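Stop Fixing the Villain in the Wiki

So I spent most of last night on the Urstead wiki again, which I swore I would not do, and I came away annoyed enough to write this instead of sleeping. Quick version: fan wikis have got to stop sanding down the characters. Longer version follows.

For anyone who hasn't read it, Urstead is a village horror manga. Slow. Snow, a closed train station, a doctor who may or may not be poisoning people. Captain Roltitz is the one who runs the quarantine. She locks the gate in chapter 14 with people still outside it. She knows they're outside. She says their names while she does it. That is the character, right there, in four pages.

Now go read her page. "Roltitz is a deeply caring leader who is forced to make hard choices." Forced by who? Nobody in the chapter tells her to lock it. Her own lieutenant, Pinero, asks her to wait until morning and she says no. The page doesn't mention Pinero asking. It mentions that she cried afterward, which she does, in one panel, and it's a great panel, but it's one panel.

This happens everywhere. Somebody likes a character, somebody writes the page, and the personality section turns into a letter of recommendation. "Despite her cold exterior." I'd like to ban that phrase. Some people have a cold exterior and then you get inside and it's cold in there too. Those are interesting people to read about!

I said a shorter version of this on the forum back in April and got told I was being unfair to editors.
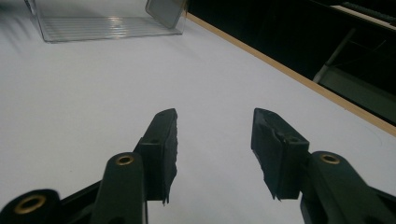

Kaewmanee wrote back that a wiki page has to cover the anime as well, and in the anime Roltitz does get the scene with the orphans, so "caring" isn't wrong, it's just one version of her, and if I wanted the manga version spelled out I had an account and could go type it in myself.

Fair. Mostly fair. The orphan scene exists. It was added for the show and it does change her, a lot -- she hands over her own coat, she remembers the little one's birthday. If that's the Roltitz you met first then sure, she's warm, she's doing her best. I don't think those viewers are wrong about what they watched.

But then say so. Say "in the anime." Two words and a comma and the whole problem is gone. What the page does now is mash both together and let the nicer one win every time. The coat is from the show, the gate is from the manga, and the reader gets a woman who gives away her coat and then, very sadly, offscreen, something happens with a gate. Neither version of the story has that woman in it.

And I did try editing. Added the Pinero conversation with the chapter number. It lasted a day. The note on the revert was "negative bias." For quoting the book. The page for Pinero, meanwhile, is 2102 words long and 1432 of them are about whether he was in love with her.
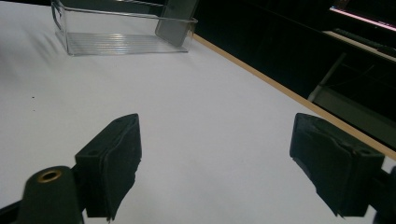

Edith Agudelo
Columnist, Manga & Anime
Sep 20, 2020

I pasted both pages into a word counter, yes. It was late.

Anyway the love thing is part of it. Once you decide he loved her then everything she does to him gets read as tragic, when some of it is just cruel. She sends him down to the well alone. The manga gives you no speech about it, no flashback, she points and he goes. I remember putting the volume down at that page becuase I was so mad at her. I want other people to get to be that mad! A first time reader who checks the wiki (to see who's who, there are a lot of villagers and half of them have the same hair) now goes into the well chapter already told how to feel, already forgiving her.

Horror needs that gap. The writer leaves it out on purpose, and then a fan comes along and fills it with trauma and good intentions. I get why. You spend years with somebody on a page and you want to stick up for them. I've done it, I wrote around 2000 words defending the doctor once and please don't go find it.

What I'd ask for is pretty small. Chapter numbers. Manga and anime in separate sections, the way the plot summaries already do it. Quotes over adjectives -- if she's kind then put down the kind thing she said and let me decide. And leave the gate in. Put it up top even, before the coat.

I've put the Pinero conversation back in, with page numbers this time. Will see how long it stays up.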